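Household chore robots

Household chore robots are machines built to do everyday work in the home, such as clearing a table, loading a dishwasher, folding clothes or putting things back in their place. The term is normally used for robots with at least one arm. Robot vacuum cleaners and lawn mowers are sometimes counted in the same group, but they do not pick up objects and are usually treated in separate articles. The same methods are also studied for light shop-floor work, for example packing small goods and feeding parts to a machine.

As of Apr 20, 2021, no robot arm could be given to an ordinary family and left to do the kitchen work by itself. Single chores could be done under prepared conditions, often at a slow speed and with a person nearby.

Background

Industrial arms have worked in factories for many decades. They repeat the same movement with high accuracy, and the parts come to them always in the same position. A home does not offer this. The cup stands each time in another place, the light changes during the day, and a drawer that opened easily in the morning may be blocked by a spoon in the evening. For this reason the early household projects had limited success, although the arms themselves were strong and exact enough.

In the 2010s, cheaper cameras and methods of machine learning brought new interest to the subject. Instead of writing every movement as a program, the researchers could record how a person guides the arm through the task, and train a control program on these recordings.

Typical tasks

Most laboratory tasks are small parts of a real chore. Common ones are:

Moving fruit or toy food between a plate and a bowl
Stacking cups
Wiping a flat surface with a sponge
Opening and closing a drawer
Folding a towel in half
Hanging a mug on a hook

Moving an object from one vessel to another is often the first task a new group tries. It looks very easy to a visitor, but it contains most of the basic difficulties. The robot must find the object, come to it from a good direction, close the fingers with a suitable force, lift without pulling the bowl along, and let go at the right height. A round fruit can roll away when only one finger touches it. A light bowl can tip over.

Clothes and other soft things are considered harder, because their shape changes with each touch. Glasses and clear plastic boxes are also difficult, as depth cameras often do not see them well.

Equipment

A usual work place has one or two arms fixed to a table, a gripper on each arm and one or more cameras. Two-finger grippers are the most widespread, because they are simple and easy to repair. Hands with five fingers exist but cost more and break more often. Suction cups work very well for boxes and closed packages, and much less well for fruit, cloth and cutlery.

The table surface is frequently divided with tape into squares. The squares help the staff to put the objects back into a known position before the next attempt, and they make it possible to compare results from different days.

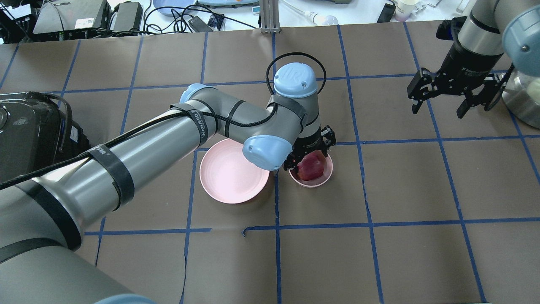 A two-finger gripper holding a red fruit in a small pink bowl, on a tabletop marked with blue tape.

Measuring success

The most used measure is the share of attempts in which the task was finished. It must be read with care. A result of 100 attempts with the same bowl on the same table says little about a different kitchen. Some groups therefore change the objects, the lighting or the height of the table between attempts, and report these results separately.

The Sima household tests, first held in August, ask each team to do a fixed list of chores with objects that the team has not seen before. Help from a person is allowed 2 times per chore and is written in the result. The Hellulano collection contains roughly 1,000 recorded attempts at table clearing, including the failed ones. Its authors kept the failures because they wanted to study in which phase of the work the errors happen. Most of them were found at the moment of grasping, and many of the others at the release.

Speed is reported less often. An adult clears a small table in a few minutes, and a robot may need many times longer for the same work.

Use in shops and workshops

Small companies have tried the same arms for packing and sorting. The packing firm Fustirden used a two-arm station for putting jars into cartons, and kept one worker beside it to correct fallen jars. The station stayed in use for jars of one size only. Vukance, which prepares kitchen equipment for canteens, tested an arm for sorting trays and returned to hand work after the trial. According to the company, the arm was reliable enough but every change of tray needed a new setup.

Open problems

The main open problems are work with unknown objects, recovery after a mistake, and safety near children and animals. A robot that drops a plum should notice it, look for it and pick it up again. Many systems continue the movement with an empty gripper instead. Price is a further obstacle, together with the question of where an arm should stand in a small kitchen.

See also

Robot gripper
Learning from demonstration
Robot vacuum cleaner
Dishwasher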